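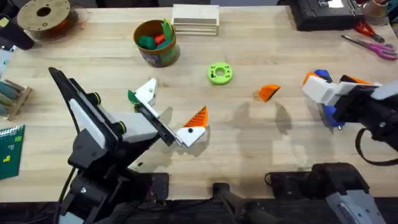 8 June 2023

Studio notes, Tufa (the hanging piece for the stairwell at Flindidthorpe)

Spent the whole morning on the paper test and I'm pleased with it! Ilham Setiawan came by with the second batch of cast paper shells, 172 of them, and we strung 13 on the long line to see how they'd fall. They want to turn and face the wall. I'd been tying them at the top edge only, so tomorrow I'll try two holes, one a bit lower (Ilham thinks a knot on the back would do it, I'm not so sure).

Color: the gray wash is too cold next to the old plaster up there. Mixed a warmer one with a spoonful of the brick dust I swept up on the landing in November, and it's much closer. Keep the jar, label it, don't let me rinse it out like last time!!

Length is still bugging me. The drop from the skylight to the bottom step is 310 inches, and I drew everything as if people would stand at the bottom and look up, but most of them come in through the upper door and see it from over the rail first. So the top third needs to be the busy part. Redrew it twice over lunch and the second one is better, pinned by the sink.

Still to do:

- thinner line, the waxed stuff shows
- ask about fixing into the skylight beam
- sound part (the drip recordings), haven't touched it
- title card, Ilham has the wording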